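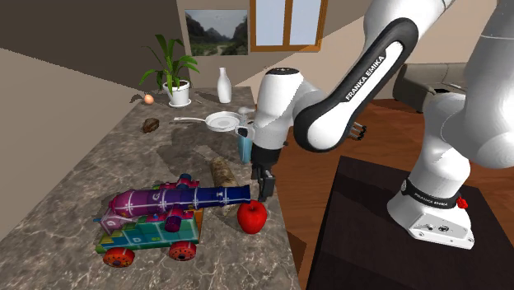
Selham, October

**Apinya Kongkaew**

Hello all! I'm writing the house rules for our simulated kitchen tests (arm on its own table, apple near the front of the counter, toy cannon, pan and a fair bit of clutter) and I'm stuck on one thing. Do you let people shift the objects between runs if the arm keeps fouling something? My lot at Doston say yes, as long as they note it down. I'm not so sure. And does anyone bother with speed limits in sim?

**Kjell Fjeld**

I'd say no shifting, full stop. We fix the layout before anyone runs anything, save it with a version name, and if somebody moves so much as the plant pot it becomes a new layout with its own results. We learnt that the hard way on Pekura, when 14 runs had to be binned after two people had "tidied" the counter in different ways!

On speed, yes please. Use the same limits you'd set on the real arm, and count any knock against the clutter as a fail even if the apple gets picked up. People get very brave when nothing can break. Oh, and write down what counts as a knock before you start, or you'll be arguing about it for weeks.

**Roald Bakke**

we just reset it and go again tbh. never had a rule for it. Kjell's way sounds like a lot of paperwork but I suppose it depends who reads your results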